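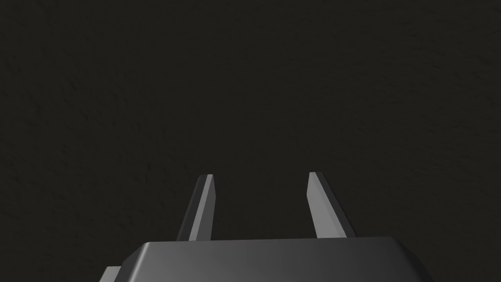 Wrist camera view: keep or drop for sim pick data?
Board: Learning and Data Collection
Started by tackweld, 24 Jun 2024

tackweld
I'm collecting sim demos for a pick and place policy. 700 episodes so far, scripted expert, one wrist camera and one fixed camera. The wrist image at the start of an episode is almost all floor. Dark texture, open fingers, no object. It stays like that for the first 100 steps or so of every episode until the arm swings over to the part.

My question is whether to trim those steps before training. My first policy hovers. It goes to the start pose, opens, and sits there. I suspect it has learned that a floor view means do nothing.

mudlark_9
Trim them. We had the same hovering on the Salinas bin set in March and cutting the idle part fixed it. If the expert isn't moving, the example teaches it not to move.

tackweld
The expert is moving for most of it, though. It's slow, and the floor looks the same everywhere, so the picture barely changes.

mudlark_9
Then trim the part where it's still and leave the rest. Check joint velocity, don't judge it from the images.

pellet_feed
I would not trim anything yet. If you cut every frame with no object in view, the policy never sees an empty view during training, and then the first time it misses a grasp and backs off, it's looking at plain floor and has no idea what to do. I did this with the Brutenbridge arm and lost a month to it.

Look at your floor texture first. A near-black floor with a few faint speckles gives the encoder very little to work with. The brightest thing in the image is the inside of the fingers, and those never tell you where you are.

tackweld
The texture is one material from the Misier pack. I don't randomize it. Lighting is fixed too.

pellet_feed
That's what I'd change before touching the episode length. Randomize floor and light per episode, rerun the script, train again.

mudlark_9
Disagree on the order. Regenerating 700 episodes takes a lot longer than a velocity filter. Run the filter tonight and see if the hovering goes away. If it does, you've learned something for free.

ohm_sweet_ohm
Are you feeding gripper width and joint state along with the images? With two cameras and joint state the wrist view can be blank for a while and it shouldn't matter, the fixed camera should carry that stretch.

tackweld
Joint state yes, gripper width no. I left it out — I figured the wrist camera shows the fingers anyway.

ohm_sweet_ohm
Put it in. It's one number. The old Fliltcombe scripts from 2020 skipped it as well and people kept copying them.

pellet_feed
Agree with that one.

mudlark_9
Same.

tackweld
OK. Ran 2 versions on the existing data. Both have gripper width added. Version one is untrimmed, version two drops steps where all joints are under the velocity threshold. Untrimmed still hovers, but less. Trimmed leaves the start pose every time and reaches for the part. It does close early on some of them.

mudlark_9
There you go.

pellet_feed
Does it recover after a miss?

tackweld
No. It lifts and goes through the place motion with nothing in the fingers.

pellet_feed
That's the part I was talking about. Your scripted expert never misses, so there are no examples of it. Add episodes where the grasp is forced off target and the script has to back up and retry. Trimming won't get you those.

mudlark_9
Fair, but that's a separate problem from the hovering.

tackweld
I'll keep the filter, write the forced-miss script and turn on floor randomization for that batch only. I'll post numbers when it's trained.

ohm_sweet_ohm
Save the random seed with each episode this time.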